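Birkedon Work Tables: Gallery

The tables on this page were made or refitted in the workshop at Birkedon between last June and this spring. Most went to schools, studios and small labs. A few are still with us and can be looked at by arrangement. Each entry gives the name we use for the pattern and anything worth knowing about the top, the rim or the finish. Prices are on the separate list.

Arlindo Furtado drew all of the patterns and still cuts the rims himself. The tops are made up by two of us in the back shop. Anything marked "refit" came in as an old table and went out with a new surface.

Pale tops

We get asked for pale tops more than anything else. People who sort small parts, mount prints or do close handwork want to find things quickly, and a dark object on a pale ground is easy to pick up by eye. The drawback is marking. A pale top shows pencil, ink and rubber scuffs from the first week, and it needs wiping down at the end of the day with a damp cloth and a drop of washing-up liquid. Do not use cream cleaner. It takes the sheen off in patches and we can't put it back without resurfacing the lot.

A light wood rim goes with a pale top better than a dark one. We tried a walnut stain on two of the early Sesturas and both customers sent them back to be stripped.

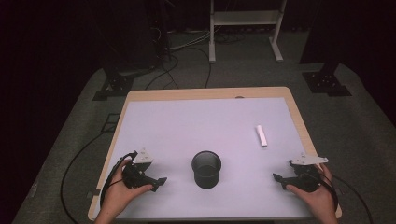
Shadows are the other thing to think about when choosing a surface. Under a single overhead lamp a glossy top throws the light straight back at you, and anything standing on it gets a hard bright spot beside it. A matt top keeps the shadow soft. We now supply matt unless the order says otherwise, and gloss is the same price.

For carpeted rooms, ask for the wide feet. The narrow ones sink in and the table will be out of level within a month or so of being loaded. Wide feet add 3 mm to the overall height, which matters if you are lining up two tables of different ages.

Sestura, long
Our oldest pattern and still the one we make most of. The rim stands level with the top so that paper can be slid off the side. Order number 218 was the last with the old corner joint. Everything after it has the pinned corner, which is stronger and can be taken apart for moving.

Sestura, short
The same table with the length reduced to suit box rooms and alcoves. Two short ones bolted end to end do not make a long one, as the rims meet in the middle and leave a ridge.

Hesteck
A heavier frame for benches that will have a vice or clamp fixed to them. The rim is thicker and can be notched for cables or a clamp foot. Please tell us where you want the notch before we cut the rim. We can add one afterwards but the finish will not match exactly.

Hesteck, refit
Came in from a school with 9 coats of varnish on it, as far as we could tell from the edge. The frame was sound. We took it back to bare wood, oiled it and gave it a new top. The old one went for shelving.

Sarmiento
A drawing table with a fixed flat top. We are often asked for a tilting version and have decided against it, as the hinge makes the frame wider than a standard door.

Sarmiento, pair
Two made together from one batch of ash so that the grain would match across both rims. They went to a bookbinder who wanted one for cutting and one for pressing. The load limit on this pattern is 100 kg, spread evenly.

Care and spares

Spare feet, rim pins and touch-up oil can be had from the workshop. Give the pattern name and the number stamped under the left-hand end. If the stamp has worn off, measure the rim and send us that instead. Scratched tops can be resurfaced once, sometimes twice. Allow a full month, longer over the summer.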